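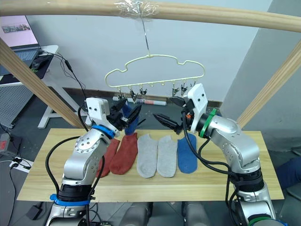 Quintero, 2018-05-28 - The Taltov is a pale yellow plastic hanger with a row of small clips, meant for socks and other light items. I used it for 12 loads of ankle socks.

Clip tension is moderate. A thin sock holds at the cuff without slipping; a thick ribbed one needs two clips. Spacing is tight, so neighboring socks touch and dry slower.

We use cookies to improve your visit. Accept | Settings

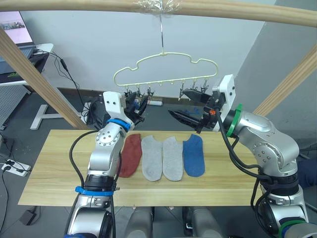

The outline is cloud-shaped and scalloped, which adds width but no capacity. The hook is thin metal and fits a wooden rod well, though it swings under an uneven load - fill it from both ends. One clip spring came loose in load 5 and went back in by hand. Recommended for small loads only.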